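Wir suchen Menschen, die mit uns Uhren tragen

Teilnehmerinnen und Teilnehmer für den Alltagstest in Prelville gesucht

Seit dem Frühjahr arbeiten wir bei Wonel an einer neuen Armbanduhr, die intern auf den Namen Isah hört, und inzwischen sind wir an dem Punkt, an dem uns die eigenen Handgelenke nicht mehr reichen. Wir haben die Uhr beim Kochen getragen, im Bus, beim Schlafen und bei einer sehr verregneten Wanderung, aber wir kennen eben auch jeden Menüpunkt auswendig und laden sie ganz automatisch auf, bevor sie sich melden kann. Das tun normale Menschen nicht, und genau deshalb möchten wir Sie herzlich einladen, uns 40 Tage lang zu begleiten.

Worum es geht: Wir möchten wissen, wie lange der Akku im wirklichen Leben durchhält, ob die Anzeige in der Sonne lesbar ist und ob die Schlafmessung zu dem passt, was Sie morgens selbst über Ihre Nacht sagen würden. Sie tragen die Uhr tagsüber und möglichst auch nachts, und abends füllen Sie einen kurzen Fragebogen aus. Wenn Sie einen Abend auslassen, ist das kein Beinbruch – tragen Sie es am nächsten Tag nach oder lassen Sie die Lücke einfach stehen.

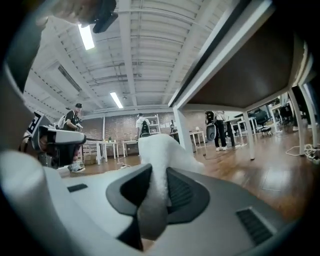 Vorkenntnisse brauchen Sie keine. Wir freuen uns über Leute, die noch nie eine Smartwatch besessen haben, ebenso wie über solche, bei denen schon die dritte in der Schublade liegt. Sie sollten volljährig sein, ein halbwegs aktuelles Telefon mit Bluetooth besitzen und gut genug Deutsch lesen, um mit dem Fragebogen zurechtzukommen. Besonders gern hören wir von Menschen, die im Schichtdienst arbeiten oder viel im Freien sind, denn davon haben wir im Team leider niemanden. Wer einen Herzschrittmacher trägt oder empfindlich auf Nickel reagiert, kann diesmal nicht mitmachen, das tut uns leid.

Für die vollständige Teilnahme zahlen wir 200 Euro, überwiesen nach dem Abschlussgespräch. Die Uhr selbst geben Sie am Ende wieder ab, das Armband dürfen Sie behalten. Fahrtkosten innerhalb von Prelville und aus Nadton erstatten wir gegen Vorlage der Fahrkarte.
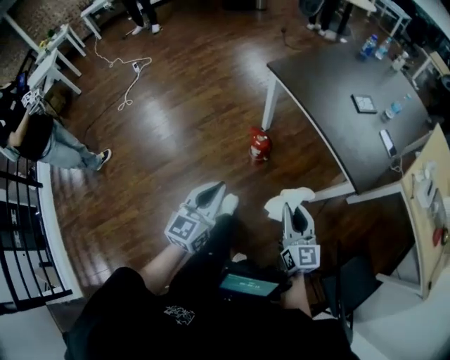 Zu uns ins Haus kommen Sie nur zweimal: einmal zur Ausgabe im September, wo wir die Uhr gemeinsam mit Ihrem Telefon verbinden und die Bandlänge einstellen, und einmal zum Abschluss. Rechnen Sie jeweils mit 2 Stunden, Kaffee und Kuchen inbegriffen. Termine gibt es auch nach 18 Uhr, damit sich niemand dafür freinehmen muss.

Ihre Messwerte werden unter einer Nummer gespeichert und getrennt von Ihrem Namen aufbewahrt. Den Standort zeichnet die Uhr in diesem Test nicht auf. Sie können jederzeit aufhören, ohne Angabe von Gründen, und bekommen dann den Anteil für die Tage, die Sie dabei waren.

Wenn Sie Lust haben, schreiben Sie uns bis Ende August über das Kontaktformular oder werfen Sie ein paar Zeilen in den Briefkasten im Erdgeschoss. Bitte geben Sie das Kennwort »Isah 407« an, Ihr Alter, Ihr Telefonmodell und – wenn Sie mögen – in zwei, drei Sätzen, wie ein gewöhnlicher Tag bei Ihnen aussieht. Wir antworten allen, auch wenn es manchmal ein wenig dauert.

Ihr Testteam von Wonel in Prelville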